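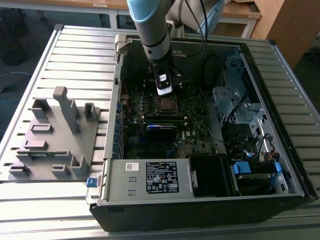 Dell tower with the side panel off; parts fixture on the left.

This site uses cookies to remember your list settings. Accept | Manage

Print this message | E-mail this message

Re: [Skokirdale-hw] Memory and socket order on the Stadholm towers
Posted 12/19/24 by Sem Michiels

Radu Tudose wrote:

> We have the first pallet of Stadholm towers in, about 400 in total
> by the end of the job. I'm writing the bench sheet and I have two
> different orders in my notes. The old Vulberg sheet seats the memory
> first and inspects the CPU socket after. Verbruggen's sheet does it
> the other way around. Which one do we use? Also, on the last batch I
> logged 49 machines as "slot fault" and most of them passed on the
> second bench with nothing replaced. I would like that number to be
> lower this time.
>
> Do you still want the power supply out for the memory work?
>
> Radu

Radu,

Use the Verbruggen order. Socket first, memory second. The Vulberg sheet was written for a smaller case where the memory was hard to reach once the cooler was back on. These cases have the room, and a module that is already seated gets knocked while someone works the socket lever.

Leave the power supply in. Disconnect the mains, hold the power button down for a few seconds, then lay the tower on its side with the board facing up. The blue release tab on the supply stays shut for this job. If the tab is already open when a machine reaches you, close it and write that on the tag.

Keep the drive caddies latched as well. Loose caddies shift when the case is turned back upright and they can pull on the power leads.

For the socket: inspect it under the bench lamp before anything else goes near it. Bent contacts, lint, old paste on the frame. Do not blow into it. If there is paste on the frame, clean the frame with the processor in place and the lever closed.
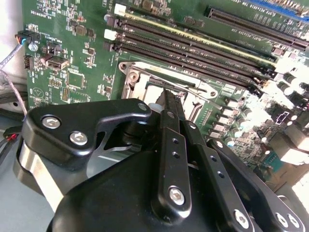
Your 49 slot faults look to me like a logging problem as much as a seating problem. The old sheet has one line for memory and everything went on it. Split it by slot and use the color of the end latches as the reference, which saves arguing over which end to count from. On the boards with four black slots, two of the left-end latches are white and the remaining ones are dark, so "white, upper" or "dark, lower" is enough for the tag. Write down which way up the board was when you read it.

Seat the module with even pressure on both ends and check the latches by eye. A latch that is closed at one end only is a reseat, not a fault. Log it as a reseat. If the same slot needs three reseats, move the module to a different slot and test again before you write "slot fault".

Modules waiting to go in stay in the parts fixture, edge down, never flat on the bench rails. The slots in the fixture will take a module either way around. Pick one direction and keep it for the whole pallet.
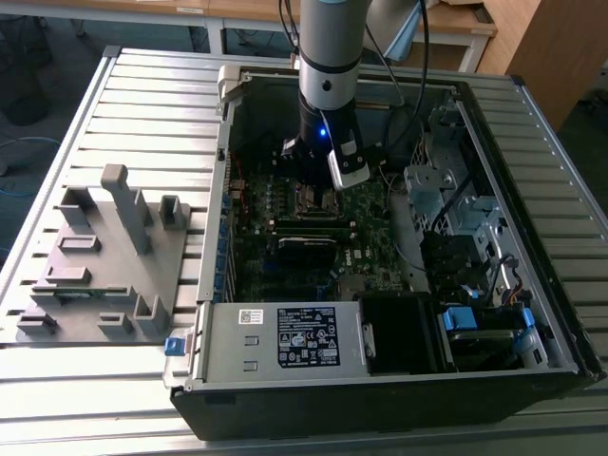
Does a module need to be cleaned before it goes back in?

Only if the contacts are marked. Wipe them once with a lint-free cloth and alcohol, let them dry, and do not use an eraser. The August batch had eraser crumbs in six machines.

One more point on the sheet itself. Put the service tag at the top and the bench number beside it – the last version had the bench number on the back and it was left blank more often than filled in.

Send me the draft when you have it and I will check the step numbers against Verbruggen's.

Sem

Get the Skokirdale hardware digest by e-mail. Subscribe | Unsubscribe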